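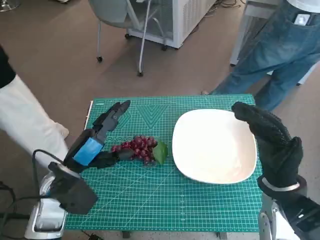 By Nayara Paiva
Filed under: Table Styling, Questions From Readers
Last updated in February

I get a lot of mail about fake fruit. More than I ever expected when I started putting up my table setups! So I went through the inbox, picked the questions that keep coming back, and answered them all in one place. If yours isn't in the list, leave it in the comments and I'll add it the next time I update.

Why do you use a cutting mat as a work surface?

Because I stole it from my sewing corner one afternoon and never gave it back. The grid is wonderful for this. I line up the edge of a plate with one of the white lines and I know it's straight, and when I want a bunch of grapes to sit a certain distance from the plate I just go over a square or two. The angle guides are handy too, if you like a plate turned a little. I find the green is kind to both white dishes and dark fruit, so I can judge the colors before I carry everything over to the real table.

Do I need a big one?

No. I like one that covers most of a small table, so I'm not working half on and half off it. If a bit of wood shows at the side, fine.

Why grapes? Why not apples or lemons?

Oh, I use those too. But grapes do something the round single fruits don't - they make a shape. You can stretch a bunch out long and low next to a plate, or pile it up, or let it hang over the rim. And a deep red or purple bunch against a white plate is about the easiest good-looking thing you can put on a table. My friend Lucimara Siqueira does the same thing with figs, and hers are lovely, but I still say grapes are more forgiving.

How can I tell good fake grapes from bad ones when I'm shopping?

Look at the shine first. Real grapes have that dusty bloom on them, and the plastic ones often have the same gloss on every berry, which gives them away up close. You can live with that if they'll sit at the far end of a sideboard. For a dinner table, where people are right on top of them, I look for a bunch with some variation in color, a bit of crimson here and a bit of purple there. Then check the stem. If it's bright green plastic with a seam down the side, I put it back.

Squeeze one berry, too. I like a little give.

Should I leave the leaf on?

I do, nearly always. One leaf at the end of a small bunch is plenty, and it gives you that bit of green next to the red. Try laying it flat on the table first and see how you like it. If yours came with three leaves, pull two off and save them, they're great for covering the spot where two bunches meet. A leaf that has been folded in a box can be pressed under a heavy book for a night or so.

What plate works best?

White, square, soft corners. I've tried all sorts and this is what I reach for. A round plate with round fruit can look a bit bubbly to me, and the straight sides calm everything down. A slightly raised rim helps because the bunch has something to lean on and doesn't creep off when someone bumps the table. Really deep bowls swallow a small bunch completely, so I'd save those for apples.

On the plate or next to it?

Depends what the plate is for! If it's only there as decoration, put the grapes on it, a little off center, with the leaf pointing out toward a corner. If you want to serve cheese or crackers from it, lay the grapes alongside and leave the plate clear. I start every setup with the two side by side, look at them for a minute, and then decide. I must have moved the same bunch back and forth 20 times for one of the fall tables. (Yes, it ended up where it started.)

Can I mix real and fake?

Please don't do it with grapes. Alcides Seixas, who has eaten at my table more times than I can count, bit into one in front of everybody, and I still hear about it. If there will be real grapes anywhere in the meal, keep the fake ones on another surface entirely. And if you have small children or a dog in the house, skip loose berries completely. They pull off the stem easily and they are just the wrong size.

How do I clean them?

Lukewarm water, one drop of dish soap, swish, rinse, then shake them out well and lay them on a towel. Turn the bunch over after a while so the underside dries as well. I don't use hot water, I had a bunch go tacky on me once and it never recovered. Between washes a soft makeup brush gets the dust out from between the berries. The leaf is often fabric, so try a corner of it with a damp cloth before you dunk the whole thing.

Mine came flat on one side. Did I get a bad bunch?

Probably not, some are made that way so they don't roll. Put the flat side down and be glad of it.

How do you store yours?

In a shallow box with a lid, one layer, tissue paper between the bunches. I don't stack plates on top and I don't keep them anywhere sunny, as the reds fade faster than you'd think. Lindalva Trindade wrote in to say she hangs hers from hooks inside a closet door so nothing gets squashed. I haven't tried it yet but I have the hooks.

How much should I spend?

Less than you're about to. Buy one nice bunch and one nice plate and play with those for a month before you get anything else. I have over 20 bunches now and I use maybe the same few for everything.

Will you do a page on fake bread?

Working on it! I have two rolls and a very odd baguette so far. Send me your bread questions in the meantime.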